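Puren Twelve-Section Wooden Drawer Organizer: six months in
Posted by Ruth Chávez
Filed under: Closets & Drawers
26 October 2023

I've owned three drawer organizers in my life and the first two went to the thrift store, so please take my enthusiasm with that in mind. The fabric one sagged. The plastic one was sold as "expandable" and expanded whenever I closed the drawer, with a crunch. Then in April I ordered the Puren wooden tray from Drulleo, the big one with twelve compartments, and I've been rearranging my socks like a woman possessed ever since.

Let me say what it is first. A rectangular wooden tray, thin dividers, three sections across and four deep. There's no lid and no handles and no little label slots (I'd have liked label slots, but I also know I'd never write the labels). It comes in one piece, already put together, wrapped in a lot of brown paper. Mine smelled like a pencil sharpener for a week and I didn't mind it one bit.

Measure your drawer before you order! I did it the lazy way, with my arm, and it was pure luck that the thing slid in. My neighbor Shoaib Orakzai bought the same tray after seeing mine and his dresser is an old Söderlund with a lip along the inside front, so his sits at a tilt unless he takes the drawer all the way out first. He's ended up keeping it on a closet shelf, and I have to admit it looks nicer out in the open than mine does shut up in the dark.

So, the sections. They're a good size for a pair of socks rolled up, or a belt coiled around itself, or a pair of thin gloves. Ankle socks rattle around a little. Thick hiking socks sort of puff up over the dividers, and if your drawer is shallow you'll catch them on the way in. I've learned to roll mine tight from the toe and tuck the cuff over, and I press them down with the heel of my hand before I let go. If you just crumple a pair and drop it in (my husband's method) it'll stay put, but you'll have a corner poking up at you every time you look.
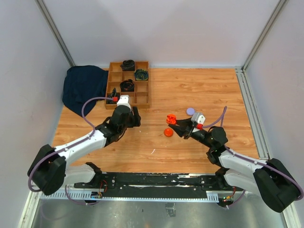

Dark things are where I've had the most trouble, and I can't blame the tray for it. Nearly everything I wear on my feet is black or navy or some green that may as well be black, and at six in the morning it all looks the same. What helps is giving each kind its own column. Work socks go down the middle, the warm ones on the right, and the left column is for whatever doesn't have a home yet. I leave a few sections empty on purpose so that laundry day isn't a puzzle. When every slot is full you start doubling up, and then you're back to digging.

It's no use at all for anything bigger. I tried a T-shirt folded into a tiny brick and it popped open before I got the drawer closed. Scarves, same story. A big soft piece of clothing wants to be folded next to the tray or hung up somewhere, and I'd plan on keeping some room beside it for exactly that.

Now the wood. The dividers are thinner than I expected, and when I first picked it up I thought, well, those are going to snap. They haven't. One of them had a bit of play in it when it arrived, so I ran a line of wood glue along the bottom, weighed it down with a cookbook overnight and haven't thought about it since. The inside corners were a little rough too. I snagged a pair of tights in the first week (my good ones, naturally) and went over everything with fine sandpaper after that. Ten minutes' work, but for this price somebody at the factory could've spent the ten minutes.

Cleaning is easy enough. Lint collects in the bottoms, so every couple of months I lift everything out, flip the tray over the bathtub and give it a few smacks. A dry paintbrush gets whatever's left in the corners. I wouldn't use a wet cloth on it, mine doesn't seem to have any finish to speak of.

I did look at the other one people always bring up, the Zetarstead with the sliding dividers. I played with it at a friend's place and I can see the appeal if you've got belts and ties and watches and all sorts of shapes to deal with. For me it was too fiddly. The dividers wandered whenever the drawer got yanked, and I'm a yanker.

A couple of you asked in the comments on my closet post whether it'd work for baby clothes. For little socks and hats, sure, you could get several into each section. For onesies I'd go with something that has fewer and larger spaces.

Would I buy it again? I already have! The second one is for the hall, for gloves and dog leashes, and that one came with every divider nice and snug, so maybe I just had bad luck the first time. Drulleo took nine days to ship it, though, and the tracking page didn't change once until it was sitting on my porch.

Four stars. Sand the corners before you put your tights in.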